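4.3 Setting up the snack restock scene

For the wrist-view experiments only. If you're running the overhead baseline, skip to 4.6.

The Flasta runs compare one policy trained with wrist images and one without. Same scene, same items, different start poses. So the layout has to be close between sessions – not perfect, but close. Sloppy layouts cost us most of the Osley batch.

Before you start
Arm powered, e-stop released, fingers wiped down. Kirkora logger running on the bench PC. Overhead lights on, blinds shut.

1. Clear the brown table. Wipe it. Crumbs show up in the wrist view and the segmenter picks them up as objects.

2. Set the clear acrylic organizer at a diagonal on the right half. Upper end toward the far right corner, lower end toward the middle of the table.

3. Load the upper tier first. Snickers bars here, logo up. Small black boxes go in the compartments next to and below the bars. Tilted is fine, don't straighten them.

4. Round cups on the lowest tier, on their sides, lids facing the camera.

5. Wicker basket with the foil packets goes just outside the lower edge of the organizer. Shortbread box against the organizer on the far side.

6. Cream tray on the left. Leave it empty. It's the drop target for the first task set.

7. Red cans in the small clear bin, near left corner, lying down.

Note: keep the middle of the table bare. The policy uses that strip to re-center between picks, anything left there changes the approach angle and teh trial has to be thrown out.

Caution: clear acrylic gives bad depth. Do not trust the depth map near the panel edges. Keep the speed cap on for any pick inside the organizer.

Checking the wrist view

1. Jog to the home pose above the table, camera straight down.

2. Open the fingers all the way. Both should show at the bottom of the view, one each side. If only one shows the mount has slipped – redo 3.2.

3. Look for the tray, can bin, organizer and basket. Partly out of view at the sides is OK. The crop in training is tighter then this anyway.

4. Save a reference still and match it by eye against the one below. Don't overlay them, takes forever and doesn't help.
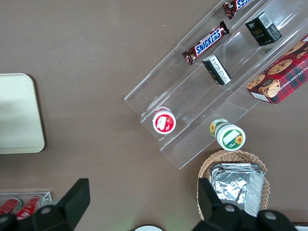 4.4 Recording trials

1. Load the Valcárcel task list. Seed 1473 for all comparison runs.

2. Run 6 trials per start pose, 4 start poses. Reset the items by hand after every trial.

3. Stop after 3 failed grasps in a row. Check finger pads, then re-home.

4. Log dropped items as "drop", wrong item as "swap". Leave the comment field blank unless something broke.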